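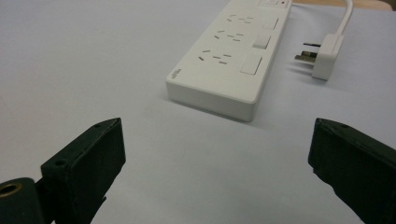 3. Mettre le poste en route et apprendre la tâche « branchement »

Le branchement des multiprises est la première tâche que nous confions au poste Lillex, et c'est celle que les équipes adoptent le plus vite ! Chez Groltari, l'atelier de conditionnement testait chaque bloc à la main : on enfonce la fiche, on bascule l'interrupteur, on retire, on recommence. Le soir, les pouces s'en souvenaient. Maintenant, c'est la pince qui pousse et l'opérateur qui décide, et ce chapitre vous explique comment en arriver là.

Comptez une matinée pour la première mise en route. Les suivantes vont beaucoup plus vite.

3.1 Préparer la table

1. Dégagez le plateau et essuyez-le avec un chiffon sec.
2. Vérifiez que la multiprise à tester n'est reliée à aucune source de courant.
3. Posez la multiprise à plat, prises vers le haut. L'orientation est libre : en biais, cela convient très bien.
4. Posez la fiche à côté, couchée, les broches bien dégagées. Laissez du mou au câble.
5. Gardez un espace libre devant la multiprise pour l'approche des doigts.

ATTENTION : tout l'apprentissage se fait hors tension. L'armoire Holst reste verrouillée jusqu'à l'étape 3.4, même pour « juste un essai ».

3.2 Enregistrer les démonstrations

C'est la partie que tout le monde préfère. On prend la pince à main et on montre le geste, comme on le montrerait à un nouveau collègue.

1. Allumez la pince et attendez que le voyant du pupitre passe au vert.
2. Placez les doigts ouverts au-dessus de la table, avec la fiche dans le champ de la caméra.
3. Appuyez sur DÉBUT.
4. Saisissez la fiche par le corps, jamais par les broches ni par le câble.
5. Redressez-la, présentez-la devant la prise choisie, puis enfoncez-la d'un mouvement continu.
6. Ouvrez les doigts, reculez, appuyez sur FIN.
7. Déplacez la multiprise et la fiche avant l'enregistrement suivant.

Il faut environ 100 démonstrations pour un nouveau modèle de multiprise. Répartissez-les entre plusieurs personnes : les gauchers, les rapides, les minutieux, tous sont les bienvenus, et le poste apprend mieux de gestes variés.

Note : une prise ratée puis rattrapée se garde. Une fiche tombée par terre se supprime (touche EFFACER, puis VALIDER).

Note : si les doigts glissent sur le plastique, nettoyez les surfaces de contact avant de toucher au réglage de serrage. Le serrage d'usine est à 80 et convient à la plupart des fiches.

3.3 Relire et valider

1. Ouvrez l'écran Foteo, onglet « Gestes ».
2. Faites défiler les enregistrements et cochez ceux à conserver.
3. Saisissez vos initiales. Elles restent attachées au geste, et l'on voit très bien à l'écran de qui le poste a appris quoi.
4. Lancez l'apprentissage en fin de poste ; le résultat est disponible le lendemain à 7 h.

La validation revient aux opérateurs de la ligne. Yvette Penner, qui a testé des blocs à la main pendant des années, valide aujourd'hui les gestes de toute l'équipe et forme les arrivants le jeudi. Son métier a changé, son coup d'œil sert davantage !

3.4 Premier cycle automatique

1. Prévenez les personnes présentes autour du poste.
2. Réglez la vitesse sur LENT.
3. Lancez trois cycles à vide, main près de l'arrêt d'urgence.
4. Si les trois passent, déverrouillez l'armoire Holst et lancez un cycle complet.

ATTENTION : n'accompagnez jamais la fiche du doigt pendant un cycle, même si elle semble partir de travers. Appuyez sur PAUSE, replacez, reprenez.

Pour toute question sur la répartition des tâches ou les rotations après la mise en service, adressez-vous à Lucie Campbell. Les réglages de la pince sont traités au chapitre 4.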